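Noise in a Shared Study Room: A Survey and a Small Trial

Student project report
Kedir Weldu
18 Jun 2000

Summary

This report is about noise in the ground floor study room of the Skistance residence. Students who live there have complained about the room for a long time, and many of them prefer to study in the kitchen or in bed. I collected answers from students with a printed form, I measured the sound level in the room, and then I tried two cheap changes. The results show that the chairs and the door were a bigger problem than the talking. After the changes the room was quieter, but the evening hours are still difficult for students who need full silence.

Introduction

When I moved into Skistance I was told that the study room was the best part of the building. It has large windows, a good heater and long tables. In my first weeks I tried to read there every evening and I could not finish a chapter. I thought at first that this was my own problem, as I was reading in a language which is not my first. Later I learned that other students had the same experience, also those who grew up with English.

The question for the project is simple. What kind of noise disturbs people in the study room, and can it be made less without building work? I did not want to suggest new walls or a new ceiling, as the residence office had already said there was no money for them.

Background

In the library I found several books on sound in rooms, most of them written for architects. The two ideas that I use here are easy to explain. The first is that hard surfaces send sound back into the room, so that one short noise is heard for a longer time. The second is that people get used to a steady sound, but they do not get used so easily to a sound that starts suddenly. A fan that runs all evening may be less disturbing than one chair that is pulled over a tile floor, even if the fan is louder on average.

The study room has a tile floor, painted walls and no curtains. The door opens to the main corridor and closes by a strong spring.

Method

I put a form in every mailbox in the residence in February. I gave out 400 forms and 109 came back filled in. The form asked how often the student used the room, at what hours, and which noises were disturbing. Students could mark more than one noise and could write comments in their own words. I read all the comments myself and sorted them into groups.

For the measurements I used a sound level meter made by Orico, which the department lent to me. I sat at the same table each time, near the middle of the room, and wrote down the reading at fixed times together with a short note of what I heard. I must say that the meter is an old one. I trust it for comparing one evening with another, but I would not trust it for exact values.

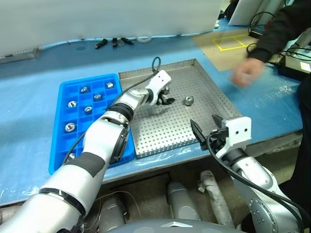 Results

Noise named in the forms

The noise which was marked most often was chairs moving on the floor. The door came second. Talking inside the room was third, and this surprised me, because in conversation everybody complains about talking first. After that came footsteps in the corridor, the drink machine, and music from headphones.

The comments were useful. One student wrote that she could forgive a person who talks, because he will stop if you look at him, but you cannot look at a door. Several students wrote that they do not mind noise before dinner but cannot accept it after. A few wrote only that the room was too cold, and I left these out of the analysis.

Noise in the measurements

My notes agree with the forms in most points. The highest readings came almost always from the door, and in the evening they came often, since people go in and out for drinks. The chairs gave lower readings than the door but there were many more of them. The talking was usually low. The drink machine made a steady sound and I stopped hearing it after a few minutes, but it was there in every reading.

The trial

I made two changes with permission from the office. First I put felt pads under the legs of all the chairs. The pads came from the Karagiannis hardware shop, which gave me a lower price when I explained the project. Second, the spring of the door was adjusted so that it closes slowly, and I glued a thin rubber strip inside the door frame.

I repeated the measurements for two weeks. The high readings from the door were nearly gone. The chairs were also much quieter, except at the back table, where some of the pads fell off in the first days. The glue on those pads was weak, and it would be better to use pads with a small nail.

Discussion

The changes were cheap and the difference was easy to hear. I think the result is good, but there are some weak points in the work. Most students did not return the form, and it is possible that those who did were the ones who were most annoyed. The second set of measurements was made closer to the exams, when people behave more quietly in any case. I cannot separate this effect from the effect of the pads.

I also asked for a price for sound panels on the back wall. The firm Trarnutis sent a price of $400 for the smallest set, without fitting. The office refused it, and I understand this. Heavy curtains may do part of the same work for less money, but I did not have time to try them.

Recommendations

The office should replace the fallen pads and check all of them at the start of each term. The door spring should be checked at the same time. The drink machine could be moved to the corridor, where there is already a socket. I would also like to see a sign which asks for silence after dinner only, because the forms show that students would accept this rule more easily than a rule for the whole day.

Further work

A second survey should be made in the autumn, when new students have moved in. It should ask about temperature also, so that the people who are cold have a place to say so.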